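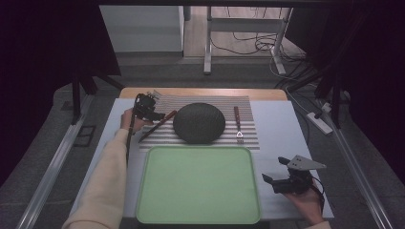

La mesa puesta: cómo aprendemos a sentarnos a comer en casas ajenas

Trabajo de fin de curso, Taller de Cultura Cotidiana
Hanane Naciri y Sânziana Bogdan

La idea nos vino en noviembre, en la cocina de Sânziana, discutiendo si los palillos se dejan a un lado del cuenco o delante. En su familia comen con cuchara casi todo, en la mía con pan, y ninguna de las dos sabía de dónde había sacado su opinión, que defendíamos con muchísima firmeza. Así que decidimos preguntar por el barrio de Cenddale, donde vivimos las dos y donde, por suerte, la gente habla con gusto de comida.

Repartimos 50 cuestionarios y nos devolvieron 30, más de lo que esperábamos (¡gracias a la panadería Ginting, que nos dejó un rincón del mostrador!). Después hicimos 11 entrevistas largas, casi todas con té y alguna con cena entera.

Lo que más nos sorprendió fue que casi todo el mundo recordaba una regla por la vergüenza de haberla roto. La señora Mireille Zein nos contó que en casa de sus suegros se sirvió la primera, con toda la buena intención del mundo, y que todavía se lo recuerdan en las bodas. Otros hablaban de los palillos clavados en el arroz, del pan puesto del revés o de levantarse antes que el abuelo. 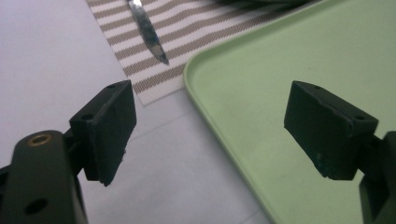 Lo que se hereda y lo que se compra

Preguntamos también por los objetos. Los manteles solían venir de la familia; los individuales y los cuencos, de tiendas y mercadillos. Los más jóvenes mezclan sin apuro vajillas de varios sitios, y a los mayores les hace gracia, aunque alguno suspiró un poquito.

Nos quedó pendiente hablar con más hombres, que contestaron poco, y nos habría gustado comparar los desayunos.

Comentarios (3)

Ghada Sabbagh: Qué bonito, chicas. Mi madre también le daba la vuelta al pan y lo besaba si se caía.

Manouchehr Mirzaei: ¿Vais a colgar el cuestionario? Me serviría para mi clase.

Hanane Naciri: Sí, Manouchehr, esta tarde te lo mando.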